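We keep these notes for people who use Lurnance, our small planning tool for kitchen arms, and want fewer failed runs. I wrote most of them in September, after I had made all the mistakes myself. Please correct my English where it hurts.

## Before you press Run

- Put the table in the scene file first, and only then the objects. If the table height is wrong by 5 mm, every grasp is wrong by 5 mm.
- Give each object its own name. "bowl" is fine for today, "bowl_red" is better for next month.
- Put a simple box around a bottle for collision checking. The fine mesh makes the planner slow and gives you very little.
- Do not set the approach height too low. I use 50 mm above the rim of a bowl, then a slow straight move down.
- A small thing inside a bowl, like a lime wedge, needs a separate grasp pose. Do not copy the pose of the bowl.

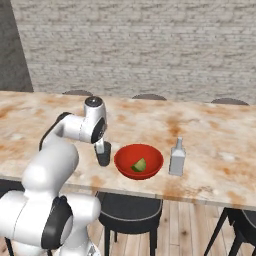 Hye-jin Bang wrote to us that 50 mm is too generous when there is a shelf over the table, and that she goes down to 15 without trouble if the speed is limited. I have no shelf in my scene, so I leave my number as it is, but please try hers.

## Moving to another part of the kitchen

Planning beside an island is a different job. The long front face is one big obstacle, and the planner likes to send the elbow near to it. Add a "keep out" zone in front of the cabinet and make it a little thicker than you think necessary. The tap also needs a zone, a tall one, and it should include the whole curve of the spout. I forgot the curve for a long time.

Save the start pose for each place under the name of the place. When you change the scene and keep the old start pose, Lurnance gives error 11, and the message for error 11 is not helpful. It only means that the arm begins inside something. 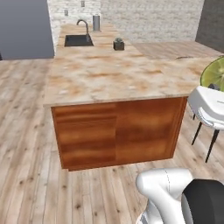

*The island scene, with sink, tap and plant at the back of the worktop.*

## Drawers and other open boxes

For a drawer, the rim is the part that makes trouble. Model the drawer as five thin boards and leave the top open. One solid block is quicker to draw, but then the planner will never agree to go inside.

Check the opening of the fingers against the inside width, and do it in the same units. Our old files are in centimetres and the new ones in millimetres, for which I am sorry.

If the perception step confuses the rim with the worktop, run the plane fitting again on a smaller region.
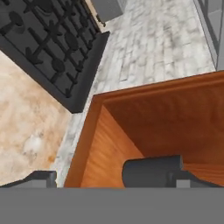

**Can I use the same drawer model when the drawer is half closed?**
Use the same boards, but connect them to a sliding joint and read the joint value before each plan. A fixed model is good only for one position.

Corrections go to Senthil Menon or to me, Cúc Lý. Please attach the scene file and the log together.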